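Skarton open day at Cedby - anyone else go?

mazza_mick
Posted 18:42

Just back from the open day at the Skarton place in Cedby and thought I'd write it up while it's fresh, as a few of you asked in the December thread whether it was worth the petrol. Short answer, yes, if you get there before the coaches do. I was 12 minutes early and still queued past the bike sheds.

You get a talk first from Hamdia Sisay, who runs the handling side. She was good, quick, took questions all the way through and didn't mind when someone's lad asked if the robots get paid. Then they split you into groups and walk you down to the demo floor. Our guide was Deming Wan and he let us stand at the tape for ages.

The bit I'd gone for was the humanoid, the silver one with the black hands. Its job was handling a burlap bag at a round glass table, and I could have watched it all afternoon. Glass seems a cruel choice to me, what with all the reflections, but Deming said they like it for exactly that reason. 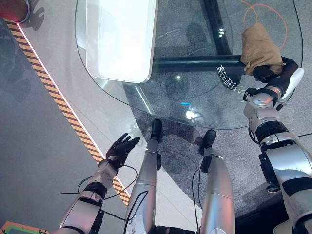 Anyway, I asked him why sacking and he said boxes are easy, every side is where you expect it to be, and cloth folds up differently each time you get hold of it. They've logged 1,646 grabs on soft stuff so far, going by the poster on the wall. Tea was £2 and the flapjack had run out. Parking free.

loston_lil
Posted 19:10

We were in the group after yours I think! Loved it, my daughter more than me. She wants to know if the hands have names. Did you get the one with Iman Morsy doing the commentary? She explained the fingers really well, even I followed it.

gantry_geoff
Posted 19:31

Sorry to be the grump but I went to the morning session and came away a bit flat. One bag. I worked 20-odd years in a feed mill at Loston and we shifted 428 sacks on a slow shift with a conveyor and two blokes. What's the point of giving it legs if it's stood at a table?

mazza_mick
Posted 19:44

Fair question Geoff, and someone in our lot asked the same. Deming's answer was that the legs are for getting to the next table - he did admit a fixed arm would be quicker for the one job. I still think you're being harsh, it's a demo.

gantry_geoff
Posted 19:58

A demo of what though? I'd have liked to see the sack with something heavy in it. Nobody would tell me what was inside.

zihan_meng
Posted 20:15

I asked about weight after the talk and Hamdia said they'd rather not quote a figure until the wrist is finished. Take that how you like. I'm with Geoff on the legs and with Mick on the rest of it.

loston_lil
Posted 20:22

Does anyone know if you have to book for the next one? Arnaldo Cunha on the front desk told me they had some 207 people through and it was more than they'd planned for.

mazza_mick
Posted 20:40

Booking from now on, Lil, there's a form on their site. Bring your own flapjack.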